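Proyecto Atgate: doblar bien en poco espacio
Informe de trabajo, septiembre de 2022

Empezamos con una pregunta muy de andar por casa: ¿cuánto sitio se gana en un armario de residencia si la ropa y los trapos se doblan siempre igual? En Vistside los armarios son estrechos y casi todos acabamos usando la silla como percha. Nos pareció un tema pequeño y nos ha terminado encantando.

Materiales y método

Trabajamos con 74 piezas, entre paños, fundas y camisetas, y un presupuesto de 300 coronas que se fue casi entero en cajas Brollard. Cada pieza se dobló de 2 maneras: en rollo y en cuadrado. Después medimos la altura de las pilas dentro de la caja, siempre con la misma regla y sin apretar.

La mesa del cuarto se nos quedó corta el primer día, así que pasamos a doblar sobre la cama. ¡Qué cambio! Hay sitio para estirar la tela entera, alisarla con la mano y llevar las esquinas al centro sin que nada cuelgue.

Resultados

El cuadrado gana en las telas finas y el rollo en las camisetas gruesas. Lo que más nos sorprendió fueron las esquinas – una sola punta levantada basta para que la pila se incline, y cuando hay varias encima se nota muchísimo.

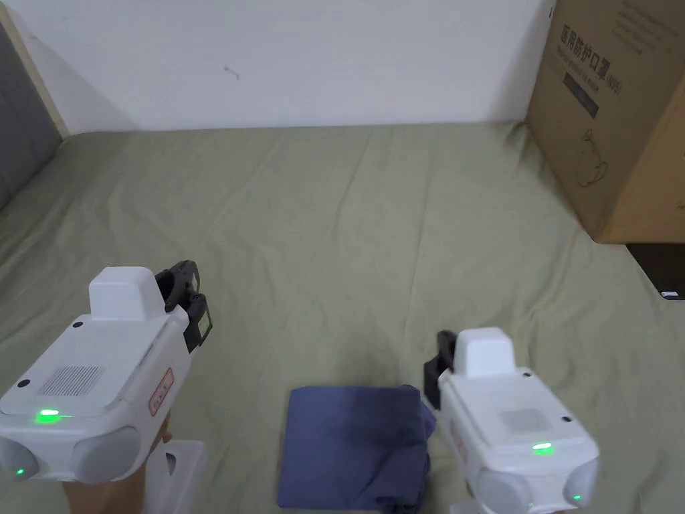 Tiempo de lectura: 2 min

El paño azul, doblado más o menos en cuadrado sobre la sábana verde, sirve muy bien para explicarlo: queda plano, pero el lado derecho está algo arrugado y tiene una esquina remetida que se levanta. En la tabla anotamos esos casos como «doblado con repaso».

Queda pendiente repetir las medidas con toallas, que abultan mucho más, y comparar nuestras cajas con los separadores Kwiatkowski. También nos gustaría probar con mantas – ahí seguro que la cama vuelve a hacer falta.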